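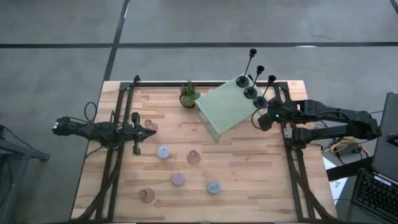 Courses > Media and Public Life > Student reports

Canceled Shows and Claims of Bias
Man-lok Tse

I read 182 reader comments on the Verkorgate talk show, dropped in February after its host mocked a religious group on air. I sorted them by the reason each writer gave for the cancellation.

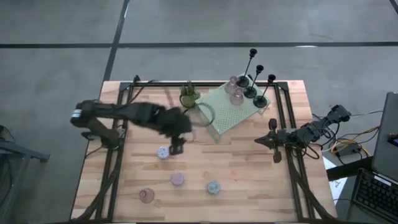
Most blamed bias — only 7 mentioned what the host had said. My sample came from one news site, so it leaves out people who talked about the show elsewhere.

We use cookies to remember your settings. Accept | Decline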